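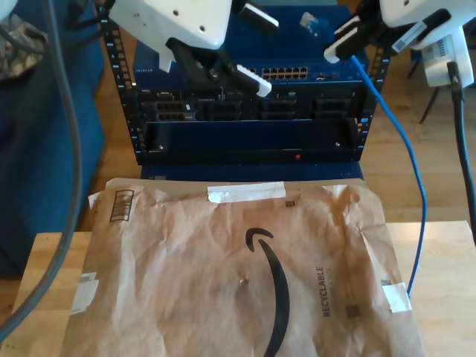 I've been reading about Tandine since last June, so when Lenz opened its Doswood workshop to visitors on May 20, 2025, I was on the early train with a sandwich and far too many questions.

Quick background for anyone who missed my earlier posts: Tandine is a cable-handling service for small server rooms. You rent the robot and the software together, Lenz sets it up on your own rack, and the robot learns to move patch cables for you. I look after the network at a college in Nevberg, where I spend a lot of my week on my knees behind a rack, so you can see why I was curious!

They had an open rack set up next to a table, with a switch at the top and blue cable to work with. I'd expected a glass wall and a safety talk. There was a safety talk (short, sensible, stay behind the operator), but no glass, and I got close enough to hear the joints hum.

What I liked straight away is that the robot works from the front, the way I do. The arm comes up from below, turns the plug to face the ports and lines it up before going in. It's slow. I could have done a couple of ports in the time it spent thinking over one. But it's a careful kind of slow, and I found myself leaning in every time it got close.

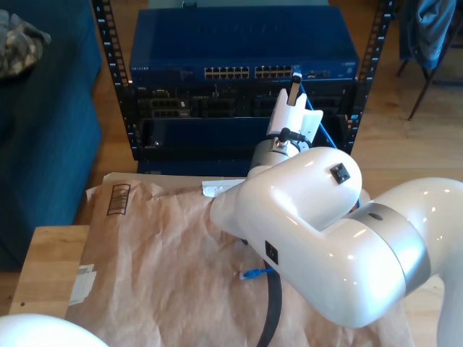

## Things I asked about

**Training.** Somebody guides the robot through the job first, many times over. For the rack I saw, the team had recorded over 530 runs before the open day. If you sign up, the first stretch of recording is done at your site by Lenz staff, and after that your own people can add more.

**Cable types.** Ordinary copper network cable only, for now. I asked about fiber and got a very honest "please don't." Fine by me, most of ours is copper anyway.

**The latch.** This was my big one. Anyone who has pulled a patch cable from a crowded switch knows that the little plastic tab is the whole battle. The operator told me unplugging is still the weaker half of the service, and that booted plugs are harder for it than bare ones. I was glad to get a straight answer.

**Lighting.** No special lamps needed, I was told, and we had daylight plus the usual ceiling lights for the whole visit.

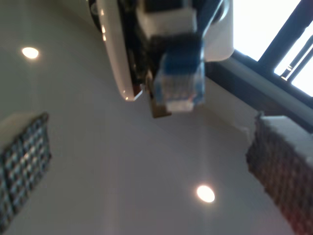 I also asked what happens when the cable twists in the grip, which happens to me all the time. The operator's advice was to let the robot put the cable down and pick it up again, since correcting a bad hold in mid-air tends to make it worse. I tried that at home with my own two hands and it's good advice for people too.

Would I rent it? For our main room, maybe in a year or so. The price list was still a draft, and I'd want to see it work in a full rack with all the neighbors' cables in the way. For a test bench where the same ports get swapped every day, I'd sign up for a trial now. I had a wonderful morning.
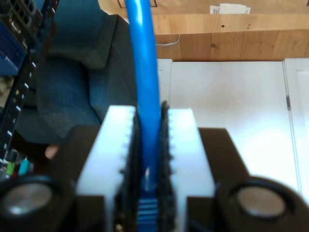

**Refilwe Motaung**

P.S. Lenz is planning a second visitor day at Doswood and takes names by email. Wear comfortable shoes, because you'll be standing, and ask to see the cable grip up close.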